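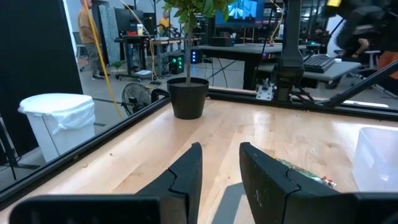
A translucent plastic bin at the far corner of a light wooden tabletop.

Returning the Tub: Reusable Containers and the Small Retailer

For most of the past decade, the cardboard carton was regarded by Tenport's independent grocers as a cost that could not be negotiated. Cartons arrived with the morning delivery, were flattened behind the shop and left again in the recycling truck. The Sostent exchange, which began in September with 12 participating businesses, set out to replace a portion of that traffic with plastic tubs that are washed, stacked and sent back to the supplier.

Membership has since grown to 28. The exchange operates from a leased depot near the rail siding, where returned tubs are inspected for cracks before they go through the wash. Participants pay a deposit on each tub and are credited when it is scanned in again. Lids are charged separately, a decision that drew some criticism from bakeries in the first months. 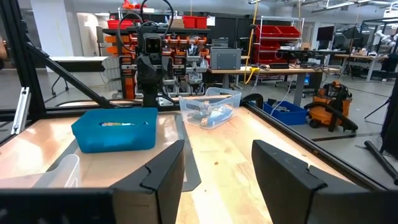 Nga Khúc, who coordinates the exchange, describes the early difficulties as largely administrative. Suppliers used different order codes, and two of the larger produce firms would not accept a mixed stack. "We spent more time on the paperwork than on the tubs," she said. "A driver at six in the morning wants to know how many to load and who signs for them."

The Khổng family grocery was among the first to join. Its storeroom is narrow, and the nesting design allowed the business to keep 100 empty tubs in a space formerly occupied by baled cardboard. Staff hours spent on flattening and tying have been redirected to the shop floor, although the family notes that washing remains a weak point – tubs used for fish must be kept apart and are collected on their own run.

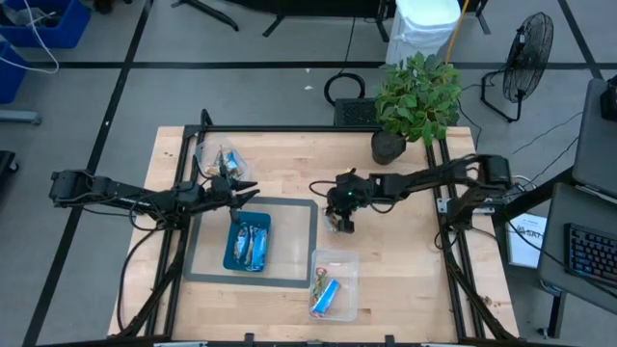
Losses are the other concern. Roughly 100 tubs went missing over the first winter, most of them during the school holidays, when casual staff were less familiar with the deposit labels. The exchange has responded with larger labels and a monthly statement to each member.

Evance, the freight cooperative that handles the return leg, is now considering a second route to the inland towns. Its proposal would require a smaller wash facility at the far end and an agreement with local councils on water use. Discussions are continuing, and members have been asked to submit their expected volumes before the autumn rates are set.
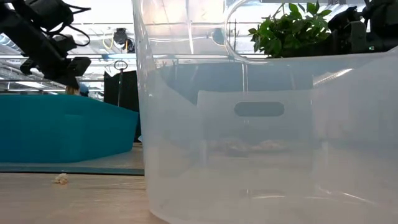
Frosted plastic storage bin with an oval handle cutout, and a blue bin farther back.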